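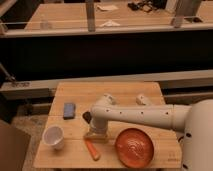

Chapter 4
What Counts as Working?

Student robotics reports have a favorite sentence: "The arm successfully picked up the object." It shows up in first-year projects and in entries that win prizes, and it tells the reader very little. Which object? From where on the table? After how many tries, and who moved it back when it rolled? A sponge, a paper cup, and a toy carrot are three different problems for the same gripper, and a team that reports one number for all of them has hidden the part worth knowing. The cup may crush. The carrot tapers, so a grip that holds at the fat end may slip at the thin one. The sponge will forgive almost anything, and that makes it a poor thing to brag about.

This chapter is about claims. By the end of it you should be able to read a project report, your own included, and say what was shown and what was only hoped for. You will need the trial sheet from Chapter 3. You will not need any new code.

4.1 The Dolham Project

Much of the chapter follows a single class project, written up by Shiuli Mondal's students at Dolham for the Khondokar student competition. The task sounds simple: pick up small household objects and put them in a dish. The team ran 400 trials and wrote in their summary that the system was "reliable on everyday items."

I have read that summary several times and I still don't believe it, though I think the students worked hard and meant every word. Their log is much better than their summary. It shows that only 13 of the 400 trials used an object lying at an angle to the edge of the table. In the rest, someone had lined the object up first. People do this without noticing. You set the cup down where the arm did well last time, because you would like to go to lunch.

Mondal had the class go back to the log and write the summary again. The second version was shorter and less exciting, and the judges asked far better questions about it. Both versions are printed in Section 4.5. Read them in order, and don't skip to the second.

4.2 Before You Read On

Two words will cause trouble if we leave them loose.

A trial begins when the object is placed and ends when the arm stops or a person steps in. If a person steps in, the trial still counts. Teams like to call these "resets" and drop them. Don't.

A success has to be defined before the first trial, in writing, by someone who could be embarrassed by it later. "In the dish" is a fair start. Does a carrot hanging over the rim count? Does it count if it tips out while the arm is backing away? Decide now. You will be a much kinder judge after you have seen your own arm nearly manage it.

Warm-up. Take the last project you finished and find its strongest claim. Write down every trial that supports it, then every trial you left out. Keep the page, as we will use it again in Section 4.3.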